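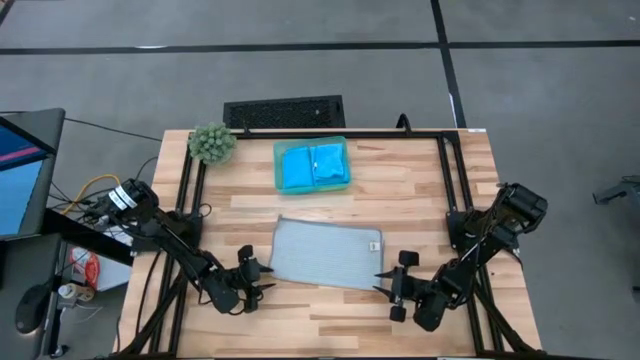 Changes to Cloth and Towel Care in Shared Workrooms

25 May 2021

Members and staff of the Krasniqi Building are asked to note the revised arrangements for cleaning cloths, which take effect with this issue of the newsletter. The arrangements apply to the Wallo workroom, the Drelik print studio, both kitchens and the first-floor meeting rooms. They replace the notice issued in February, copies of which should be removed from cupboard doors.

The building now holds a stock of 500 microfiber cloths and towels. A review of the laundry account showed that 2,580 items were washed over the past year, and that a considerable share of them had been sent down after a single light use. Other items had remained in service well past the point at which they should have been washed. In both cases the difficulty was the same: a cloth left in a heap on a counter gives no indication of whether it is clean, and the next person must guess.

Folding and storage

Clean cloths are to be kept folded, in a shallow plastic tray, and placed side by side so that each can be lifted out without disturbing its neighbor. Stacking is permitted in the supply closet only. Trays in workrooms should hold a single layer.

The standard fold for small cloths is as follows. Lay the cloth flat on a dry table. Smooth it from the center outward with the palm of the hand. Bring one long edge over to meet the other, align the corners, and press the fold lightly. Bring the short edges together in the same way. The finished rectangle should fill half of a tray. If it does not, the first fold has usually been made in the wrong direction, and the cloth should be opened and folded again.

Towels are larger and require one additional fold. A towel should be laid out fully before folding begins, with the bound edges as straight as the fabric allows. Ribbed and waffle weaves tend to pull out of square after washing. A slight skew may be corrected by holding two opposite corners and drawing them gently apart. Towels should not be stretched along the whole edge, which loosens the binding.

Sewn tags are to be left in place. Several cloths have been returned with the tag cut away, and the laundry is then unable to check the washing instructions. The tag may face in any direction when the cloth is folded, although those who prepare trays for the kitchens may find it convenient to keep the tags toward the middle.

Colors

Blue cloths are for tables, desks and other dry surfaces. Gray towels are for drying hands and equipment and for use as a soft base under items that might mark a tabletop. Yellow cloths, which are kept separately, are for sinks and restrooms and must not be brought into the workrooms. Persons who find a yellow cloth in a workroom tray should send the entire contents of that tray to the laundry and wipe out the tray before it is refilled.

Wooden tabletops

The butcher-block tables require some additional care. Damp cloths and towels must not be left lying on the wood overnight. The finish will tolerate a spill that is wiped up promptly, but prolonged contact with wet fabric raises the grain and leaves a dull patch that can be removed only by sanding. Two tables in the Drelik print studio were refinished this spring for this reason, and the cost was charged to the general maintenance budget.

For routine cleaning, a cloth dampened with plain water is sufficient. Wipe along the length of the planks and dry the surface with a second cloth. The only cleaning product approved for the wooden tables is Flustlow, diluted according to the chart in the supply closet. Sprays containing bleach or ammonia are not to be used on them under any circumstances.

Laundry

Used cloths go into the lidded bin beside the elevator on each floor. Collection takes place twice a week. Items should be shaken out over a wastebasket first, and anything soaked in ink, oil or solvent must be placed in the metal container in the print studio and must not go into the bin at all.

Microfiber is washed separately from cotton, in warm water, without fabric softener. Softener coats the fibers and reduces the amount of water they will take up. Members who kindly take cloths home to wash are asked to observe the same rule, and to dry them on a line or at the lowest dryer setting.

Distribution

A total of 42 trays has been prepared and will be placed in the rooms listed above. Each is to be returned to its shelf at the end of the day. Trays may be washed by hand in warm soapy water. They should not be put through the dishwasher, as the thinner plastic is liable to warp.

A further 50 blue cloths are held in reserve at the front desk and may be requested during office hours. Rooms that regularly run short should report this to the building office in writing, stating the room and the type of cloth required, so that the allocation can be adjusted before the next order is placed. Requests for other colors or materials will be considered at the same time.

Printed copies of the folding instructions are available at the front desk and in both kitchens.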